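From: the Drekwood list
Date: Sat 23 November
Subject: Re: [drekwood] boards for the shape block sets

> Has anyone found a decent board to go under the block sets? We bought
> the Winard trays in September and the stars slide all over the place.
> Also, do you sort by color or by shape when you put them out? We have
> 58 blocks now and no system at all.

Hi all,

I gave up on trays and went back to a plain maple board, the glued-strip kind, and I'm very happy with it. Mine came from Jusitz (they do offcuts, ask for the long ones) and I only had to sand the edges and give it two coats of finish. It has a bit of a shine, but the colors look great against pale wood — much better than on the gray felt I tried first!

As for sorting, I mix them. One star and one cylinder in green, the same pair in red, all pushed up close together in the middle. Four blocks is plenty to start with. You can ask for "the green ones" or "the stars" and either way there are two to find. 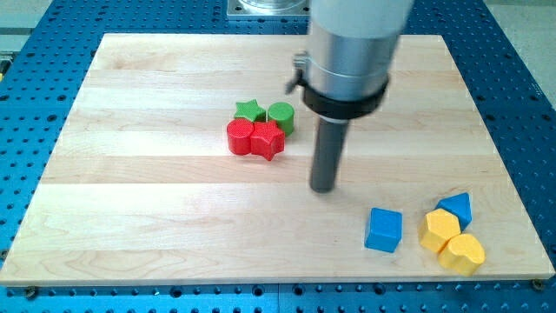 Filed under: Boards and surfaces

If your table has holes in it like our blue one, do put something solid on top. I like having a flat surface under the blocks, and a wide board leaves you room to spread the set out later on.

Does anybody still have the Leka price list? The copy I saved says up to 1,770 for the full school set, and I can't tell if that includes the boards or just the blocks. I'd only want more stars anyway — we're always short of stars.

I can bring my spare offcut to the next swap if you want to try it before buying.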